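Bancada de ripas como mesa de lanche – tabuleiro ou individuais?

MarleneRocha
Olá a todos! Ando há semanas para abrir este tópico. Troquei finalmente a mesa de vidro por um tampo de madeira às riscas, daqueles de talho, claro e castanho médio, e estou completamente apaixonada. Comprei-o em dezembro na Dorstead, com 37 euros de desconto (ficou em 159), e ainda dou por mim a passar-lhe a mão quando vou buscar um copo de água.

O problema é que agora tenho pena de pousar coisas em cima. Cá em casa lancha-se tarde e lê-se à mesa, não há volta a dar, por isso tem de caber a loiça e um livro. Tabuleiro grande ao meio ou individuais? E que cores? Com tanta risca tenho medo que fique uma feira.

Ese_Edet
Tabuleiro, sem pensar duas vezes! E cinzento-claro, liso, com rebordo. As riscas já fazem o trabalho todo, o tabuleiro dá-lhes descanso. Depois podes abusar nas peças pequenas – verde-lima, laranja, o que te apetecer.

parveen.c
Discordo do Ese, com todo o carinho. Um tabuleiro grande come meia mesa. Na minha ficava o prato empurrado lá para cima e os talheres encostados ao lado, quase sem sítio para os cotovelos. Uso individuais de algodão há três anos e quando acabo vão para a máquina.

Ese_Edet
Parveen, mas o prato vai DENTRO do tabuleiro quando se serve! Fora dele é só enquanto se põe a mesa. Deixo a minha versão, que eu adoro esta combinação:

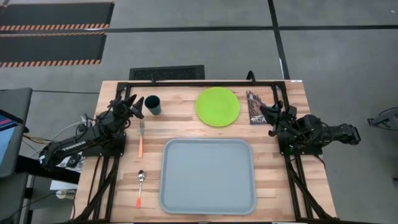 O verde do prato é o que mais me diverte, sobretudo com um copo verde-escuro por perto, porque são dois verdes que à partida não ligavam e depois ligam lindamente. Os cabos laranja no garfo e na colher puxam pelo castanho da madeira. Experimentei com talheres todos prateados e a mesa ficava triste, triste.

MarleneRocha
Ai, os cabos laranja!! Já me convenceste de metade. Onde se arranjam talheres assim avulso? Não preciso de um faqueiro para doze, somos dois e um gato.

anoma_roy
Marlene, vê na Siddiqui, vendem à peça. Paguei 3 euros por cada colher. Aviso só que os cabos de cor nem sempre gostam da máquina de lavar, os meus vermelhos ficaram cor-de-rosa ao fim de uns meses. Lavo à mão e pronto.

Quanto à disputa, sou do lado do tabuleiro, mas mais pequeno. Mede o tampo antes! O meu tabuleiro tem 32 cm de largura e sobra espaço para o livro aberto.

Marcelino_I
Chego eu para estragar a festa: cinzento num tampo quente daqueles parece-me frio. Punha madeira escura, ou então nada. Uma mesa bonita é para se ver, e com duas demãos de óleo mineral aguenta bem um prato pousado. O que me preocupa mais são os copos, que deixam marca redonda. Para isso, bases de cortiça.

parveen.c
Marcelino, madeira em cima de madeira às riscas? Aí é que eu fico tonta :)

Marcelino_I
Escura e lisa, Parveen, lisa! Mas admito que o prato verde-lima é uma alegria. Não o punha em minha casa e percebo perfeitamente quem o põe.

Ese_Edet
Tomo isso como uma vitória. Nas bases para copos dou-te razão, a cortiça é excelente. E o óleo também, eu uso o da Jirko e espero um dia inteiro antes de voltar a pousar loiça.

MarleneRocha
Medi! O tabuleiro de que eu gostava deixava-me uma tirinha de cada lado, por isso vou pela ideia da Anoma, um mais pequeno, cinzento-claro (desculpa, Marcelino). Individuais ficam para quando vierem os meus pais. Já encomendei dois garfos e duas colheres de cabo laranja e estou numa excitação ridícula à espera do carteiro. Falta-me o prato verde. Alguém sabe se ainda se encontram redondos nesse tom?

anoma_roy
Encontram, mas aparecem e desaparecem. Se vir algum na Siddiqui mando-te mensagem!

Fórum Midetness – Casa e Mesa | Contactar a moderação | © 2019 Midetness | Voltar ao topo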